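Ritley robotics club: bin task for the Ginbridge meet

jatoi_dan
Are we keeping the tinted bin? The depth readings on it are bad. I logged 370 tries in July and the misses were mostly near the walls.

mkr8
Keep it. The rules say any bin up to 8 liters. Fix the lighting first.

jatoi_dan
Lighting won't fix a see-through wall. I vote for a solid one.

vudevside
Disagree with both of you. The bag is the harder part. Clear plastic gives you glare wherever it wrinkles, and a solid bin won't change that.

mkr8
Fair, but then test one thing at a time. Same bag, two bins.
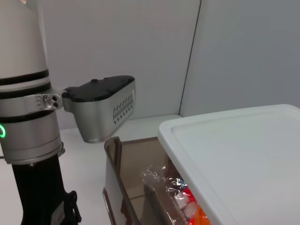

Albane Gilbert
The brown bin with the clear bag in it is the setup I want to test first. You can see how the plastic catches the light. The red at the bottom of the bag also reflects in the bin wall, so check your color threshold before you blame depth. Dan, please run the solid bin after that with the same bag. Post both logs in this thread.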